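Mallero lyrics + setlist set, README

Text data for the Mallero back catalogue, plus setlists from the Dristberg tour. Put together in a hurry before the Trangate single came out in February, so expect gaps. Will tidy later.

What's in it
364 rows, one per performance of a song. 12 songs from the first album, 7 from the EP. Columns: title, venue, position in set, encore (y/n), key, notes. Lyrics in a separate file, same titles.

Where it came from
Setlists typed up from fan pages and my own notebook. Keys worked out by ear, on a cheap keyboard - treat as a guess. Nearly all the Tambunan festival rows have no set position, left blank on purpose. 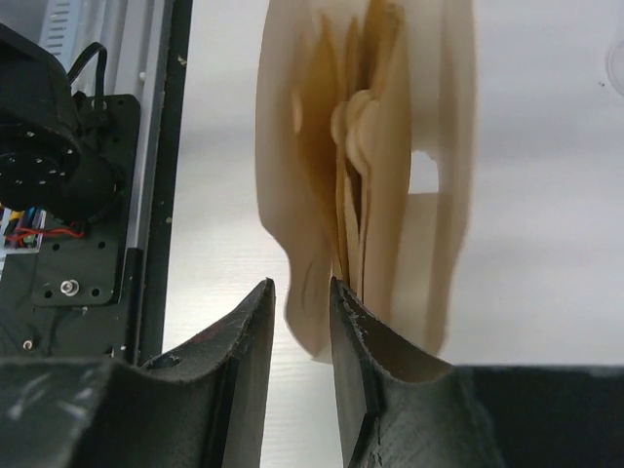
A commenter on the first upload wrote that the acoustic versions shouldn't share a title with the album ones, it makes the play counts useless. Fair point. They now have "(ac)" on the end. Medleys still count as one row, havent decided what to do there.

Known problems
- 4 songs with two spellings, old one kept in notes
- encore column unreliable for the early Dristberg dates
- instrumental intros not logged at all
- some accents lost when I saved the lyrics file, will redo

Use
Fine for chord stuff, set order, teh usual fan stats. Lyrics belong to the band, so dont repost them. Corrections welcome, say which row and where you got it from.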